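Loss of Grip on the Khamphan Hand-Held Unit: An Account of the Fault

Posted 13/03/2020

The following is a record of a fault that affected my work with the Khamphan gripper over the past several weeks. It is set out in some detail so that other users of the same hand-held unit may check their own equipment before relying on it.

The unit is used at the Fumstead workshop to record grasping demonstrations, which are later used to train the Flundance arm. An operator squeezes the handle, the two fingers close on an object, and the object is lifted and moved. Each session is expected to produce 500 recordings. Until the fault appeared, the unit had completed 2,000 cycles with no reported trouble.

The first sign was a small ceramic cup that slid out during a lift. It fell a short distance and did not break. The event was entered in the log as operator error, and the entry was mine. I now consider that entry to have been mistaken. In the next session 2 more objects were dropped in the same manner, each time toward the left side, and the session was stopped after 300 recordings.

Inspection began with the trigger and the return spring. Both were within the limits given in the Valtum service sheet. The cable was then checked for stretch and found to be acceptable. Attention passed to the fingers themselves, which should have been examined first.
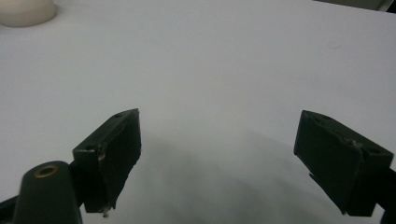 The fingers at full opening over the white bench, with the brass-colored insert at lower left.

The inner face of the left finger is slightly rough and uneven, and there is a tiny pale fleck at its lower tip. The right finger shows light scuffing along the top. Marks of this kind are easy to pass over during a busy session, and I had passed over them.

The cause was traced to the left mounting screw, which had backed out by less than one turn. With the fingers open, the looseness could not be felt. Under load, the finger rotated a little on its mount and the two faces no longer met squarely. Light objects were held well enough. Anything smooth and heavy was held by one corner of the pad – and was then released without warning.

No person was hurt. The matter is nevertheless treated here as one of safety, as the next set of objects on the schedule included glass jars. Had the work continued as planned, a dropped jar at bench height would have been a likely result.

The following steps have been adopted:

The mounting screws are checked with a driver before each session and again at the midpoint.
Both pads are wiped and looked at under a bench lamp.
A dropped object stops the session until the unit has been inspected.
Glass objects are not used until the unit has passed a pull test on the same day.

The recordings from the stopped session have been set aside and will not be passed to the Flundance arm. A request for thread-locking advice has been sent to Valtum, and a reply is expected in April. Until then the screws will be tightened by hand and the position of each head marked with paint.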